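Dillow Tabletop Handling Project
Progress report to the Van Hecke fund, second reporting period
Prepared by Riet Dekker, June 2023

1. Status

Work packages 1 and 2 are complete. Work package 3 (two-arm table clearing) is in progress and on budget. The open day required under the grant agreement took place at the Astitthorpe workshop during this period and is reported below.

2. Open day

Attendance was 277 over the day, against a target of 100. Visitors were taken through in groups of 11, with a short introduction by Mieke Baert and time for questions at the benches. Two local schools and the Flukton packaging works sent parties.

The demonstration used the standard tableware set. Arms are operated by hand through leader arms at this stage – no autonomous runs were offered to visitors, as agreed at the last review.

Most questions concerned grip force on thin handles and the time needed to train an operator. Flukton asked for a second visit in October, with their own trays.

3. Demonstration bench
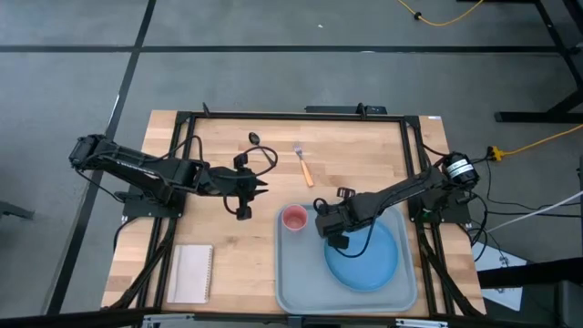
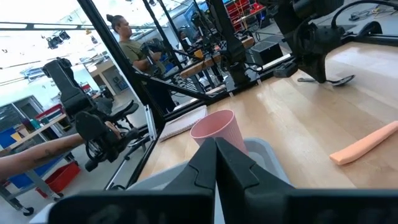
Wrist view, with a leader arm at left and another workstation behind.

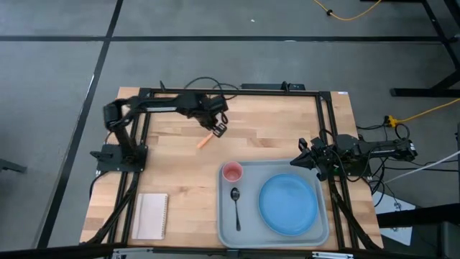 4. Issues

Cutlery lying flat on the wood remains the slowest item to pick up. Operators approach it at too shallow an angle and have to repeat the grasp. A revised fingertip is on order.

Cable routing on the arms needs attention. Loops near the gripper can pass over small items and hide them from the operator. Clips will be fitted before the next session.

5. Next period

– Fit revised fingertips to both arms
– Train 5 further operators
– Host the Flukton visit
– Submit the draft handling protocol to Van Hecke for comment

No change to the budget is requested.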